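# Kirden gripper trials

The **Kirden gripper trials** are a series of bench tests used to compare end grippers for small two-armed robot cells. They were set up at the Kirden workshop to settle a choice between two parallel-finger grippers, the Cileo and the Vevton, and were later widened to cover camera placing and controller settings. The trials are built on sorting and packing jobs with small household containers, mainly bottles and jars.

## Background

Before the trials, grippers at the workshop were picked from maker's data sheets, which give holding force and finger travel but say little about how a gripper copes with light, round objects. A bottle that stands upright is easy to grasp. One that is leaning or lying down may roll when the first finger touches it. The first test plan dealt with this case only, and used one arm.

The second arm was added when the plan was rewritten. With two arms, an item can be placed from either side of the table, and the layout also shows how far the grippers and their cables get in each other's way.

## Method

Each run uses a bare wooden table, a clear plastic container and a small set of bottles of different shapes and colours. The arms face each other across the container. A fixed camera covers the whole working area. The operator starts the run, and the arms move the bottles into the container one at a time.
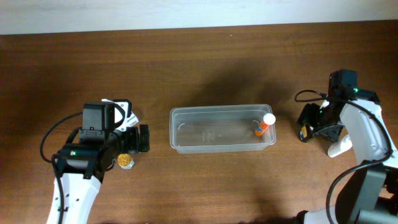
A run ends when all the bottles are in the container or when 9 minutes have passed. A bottle that comes to rest against the rim is scored as placed if it stays there after the gripper lets go. A bottle knocked over outside the container may be picked up again, but the extra attempt is recorded. Runs in which the two arms touch are stopped and marked as void.

Both grippers are tested with the same finger pads and the same closing speed. Cables are left as supplied by the maker, as tying them back was found to limit the turn of the wrist.

## Results

The main series had 747 grasp attempts, divided between the two grippers. The Cileo dropped fewer bottles with smooth, rounded sides. The Vevton was quicker to close and did better with flat caps, where its narrower fingers could reach past the rim of the container. Neither gripper was reliable with bottles lying close to the container wall on the outside.

Clear plastic caused trouble for the camera in both sets of runs. Reflections along the rim were at times read as the edge of an object, and the arm then stopped short. Moving the lamp reduced the fault but did not remove it.

## Controller tests

A later series kept the Cileo gripper and compared the workshop's own controller with the Swanepoel controller. Each was given 30 runs. The Swanepoel controller had fewer void runs, mainly through slowing one arm when the other was above the container. Its average run was longer as a result.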